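Progress note to the Gurnia small grants desk, May 13, 2025

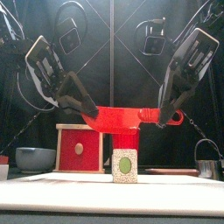
*The red scoop with the loop handle, up over the post. Drawer box and grey bowl at left.*

Hi Tymofii,

You asked for something short and readable on how the kitchen play set is coming along, so I'm skipping the form and just telling you (the form is attached as well, I promise, with the spending lines filled in).

First, the good news. The tabletop set is nearly all chosen! When I wrote to you in January I had a shoebox of odds and ends and a lot of opinions. Now I have a proper group of pieces that look as if they belong together, and most of that comes down to red. I went back and forth on color for ages. Clurketti sent over samples in a mustard that I loved on the shelf and couldn't stand on a white table, so red it is, with pale wood and grey to calm it down.

The scoop is my favorite piece, and I'm not hiding it. It's a big rounded bowl shape on a straight handle, with ridges near the base of the handle and an open loop at the far end. The loop was the thing I fought for. Kids will want to hang it up, and grown-ups will want it hung up even more! The finish is very shiny. Lellby (the play center that's taking the first set) asked if we could go duller, and I've said I'll look into it, but I'd be sorry to lose that gloss.

Then there's the box with the drawer-style front: light wood frame, red panel, round tan knob in the middle. Everybody reaches for the knob first. I originally wanted a metal one and I'm glad Đỗ, the wood shop, talked me out of it. The thin wooden base stays too. I know I'd told you it might go to save money, but the box looked unfinished without it.

The little upright block, white with black speckles and a green oval on the front, is still up for discussion. I like it a lot. I had a parent tell me it looked like a cookie and another tell me it looked like a gravestone, so we may play with the shape of the oval before we settle. The grey bowl is done. Wide, matte, plain, no notes.

Where we're behind: storage. The budget has 100 dollars for a crate with dividers, and I haven't found one that takes the scoop lying down with its handle on. I've tried 3 so far. If I can't find a ready-made one by the next report, I'd like to move that money to Đỗ and have a crate built to fit. Could you let me know if that needs a change request or if an email from you is enough?

The picture cards for the set are also late, which is my fault. I got carried away with an old 1939 household manual and its drawings of kitchen tools, and spent far too many evenings on it. Some of that will find its way onto the cards, and the rest was just fun.

Still to do before the set goes to Lellby:

- decide on gloss or a softer finish for the scoop
- settle the green oval
- sort out the crate
- finish the cards and get 6 copies printed

Spending is under what we planned, mostly thanks to Clurketti not charging for the samples. Call me if anything in the attached form looks odd, especially the delivery line, which I had to split across two rows to make it fit.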